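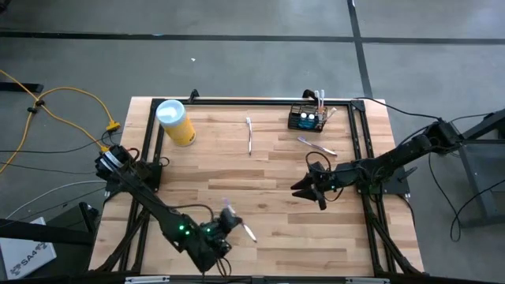

A butcher-block tabletop with a yellow container, a slender utensil and a small wire caddy.

Community Kitchens and the Cost of Staying Open

The Granholm Community Kitchen serves around 1000 meals a month from a former parish hall on the east side of Grirklow. Its director, who has held the post since the kitchen opened, met with this newsletter in December to discuss rising costs, changes in the people who come to eat, and the decision to end the evening service.

The director described the last year as one of adjustment. "We had planned for higher food prices," she said. "We had not planned for the heating bill to overtake them." The hall has tall windows and an old boiler, and the kitchen now closes its upper room from late fall until spring. Meals are served on the ground floor in two sittings, the first at 11:30 a.m.

Asked who comes to eat, the director said that the answer has changed. In the early years most guests were older people living alone. Today the first sitting includes a good number of working parents whose shifts begin in the afternoon. "They come in, they eat, they leave for work," she said. "They would like a table and a hot plate of food, and they would prefer that we not make a ceremony of it."

The kitchen asks no questions about income. The director regards this as a settled matter, although it has complicated grant applications. Of 17 funding requests submitted under the current budget, 3 were approved. Several funders wished to see household records that the kitchen does not keep and does not intend to keep.

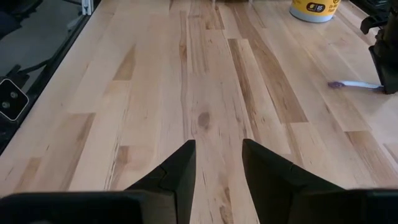 Szilágyi wrote to this newsletter that the end of the evening service had been announced too late, and that people who work days had been left with no place to go for a hot meal. The director accepted the first point. Notice was given in the hall and by mail, she said, but many evening guests did not see it until the final week.

On the second point she was more cautious. The evening service drew 31 guests on its busiest night, and far fewer on most others. "It was a good service," she said. "We could staff it or we could staff the mornings well." Packed suppers may now be collected until 2 p.m. — a partial answer, in her view, and one that will be reviewed in the spring.

The kitchen has also begun talks with its counterpart in Gurnislow on the joint purchase of flour, rice and cooking oil. No agreement has been signed. The director expects the first shared order to be placed once both kitchens have settled the question of storage.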